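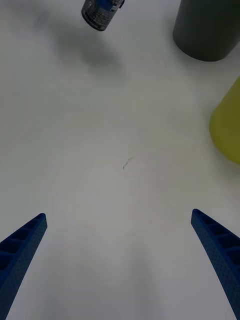

The work surface question raised at the last review has been closed for the sorting station in the Hepburn room. The matte white top supplied by Bidard was kept, and the tinted alternative was returned unused. A plain white surface makes residue and damage easy to find: the small dark mark near the middle and the faint circular traces of wiping both stand out on it, and both would have been lost on the speckled top used in the first phase. Marks of this kind are now logged at the start of each session and left in place unless they interfere with the position of an item. The log has 167 entries.

Reporting period and scope

This report is dated 20/06/2020 and covers the second phase of the Skasholm table tasks. The phase deals with small household items that are picked up, moved and put away in open containers on a table of fixed height. Liquids, glass and items with loose lids are excluded. The budget for consumables in this phase is 4000, of which cups and cans are the largest line. Spending remains within the plan.

Containers and items

Two paper cups, one gray and one yellow, are used as the standard containers. They are placed upright and side by side toward the far edge of the table. The gray cup has been in use from the beginning. The yellow cup was added to give each sorting instruction a second possible destination, so that an instruction has to name the color of the cup and cannot be satisfied by either one.

Beverage cans are handled as separate items and are not placed in the cups. The short metal format with a ring pull was selected over the tall format after the tall cans proved unstable when set down at a slight angle. Cans are to be held at mid-height and kept upright throughout the move. Dented cans are withdrawn at the end of the session.

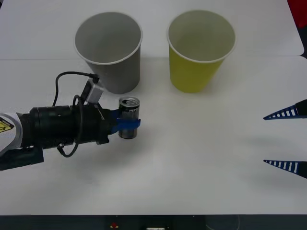 Paper cups wear faster than expected. Repeated contact softens the rim, and a softened rim changes the shape of the opening. The replacement rule was therefore changed from once per week to once per session for any cup with a visible crease. Zevitz has confirmed that the same cup stock will be available through August, and no change of supplier is proposed.

Results to date

A total of 316 runs were completed and accepted. A run is accepted when the item ends in the named cup, or at the named spot on the table, and both cups are still standing. Rejected runs fall mostly into two groups:

Flat or angular pieces that came to rest across the rim of the cup
Gray cup displaced while an item was being moved to the yellow cup

The first group was reduced by tilting flat pieces downward before release. The second group is a matter of spacing. With the cups close together, the path to one passes near the rim of the other, and the gray cup takes most of the contact.

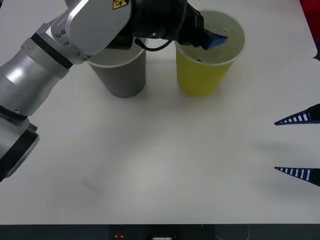
A wider gap between the cups was tested in four sessions. Contact with the gray cup decreased, but the yellow cup then stood too close to the right-hand limit of the working area. An intermediate spacing will be marked on the underside of the cup template and used for the rest of the phase.

Open points

The acceptance rule does not state what to do with a piece that enters the cup and remains partly above the rim. These runs are currently accepted with a note. A written ruling is requested before the phase ends.

The item list for the third phase is in draft. It will be submitted with the August statement of costs.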